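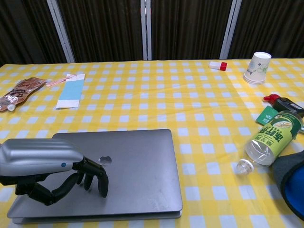 A robot hand over a closed laptop at the Nesholm unit. Purchase decision due in April.

Nesholm to lease two-armed robot before any purchase

Nesholm will lease a two-armed robot for the packing room and put off buying one until next year's budget, the firm confirmed this afternoon. Staff got the news at 2pm.

The plan replaces an earlier one to buy outright from Lumon, which would have meant the whole equipment pot going in one go. Operations lead Honeylyn Panganiban said the sums had not worked once hands were priced in.

"You look at the arm price and think fine. Then spare fingers, then the service cover, then someone's got to be trained on it. We'd have had nothing left for the conveyor."

Lease terms as circulated: £3000 a month, 13 months, training included. Hands are covered for wear but not for drops or spills. Insurance is seperate and comes in at £200 a month, paid by Nesholm. Either side can walk away at the halfway review.

A rival quote from Coelho was cheaper by £700 a month but had no cover for the hands at all, and delivery couldn't be promised before autumn. Panganiban said it was close. Coelho has been told it can bid again when the purchase comes up. 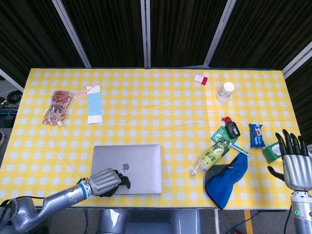
The handling list is what will decide how much gets spent on grippers. Tane Kingi, who is drawing it up, wants five-fingered hands kept on for mixed goods and a plain two-finger gripper costed for boxes only. He has split the list into flat, soft and round, and a single table can hold all three: a closed laptop, a crumpled blue cloth, a can lying on its side, a green roll of tape. Soft goods are the sticking point, he said, and he would sooner pay for better fingertips than a second camera. Lumon has been asked for a price on both, no answer yet.

Floor space also to be settled. The packing room needs one bench moved and a new power point put in, work that comes out of the buildings budget and not this one. Kingi has asked for cable covers to be added to the order, plus a lockable cupboard for spare parts. Neither was in the first draft.

The Darthorpe site is not part of the lease. Managers there had asked for a share of the robot's time but moving it between sites would void the cover, so thats been dropped for now. Darthorpe may get its own line in next year's plan.

Staff who want to be trained should give their names to Panganiban before the end of the month. Places are limited on the first round and packing room shifts get first pick. Questions on the lease itself go to the purchasing desk, mornings only.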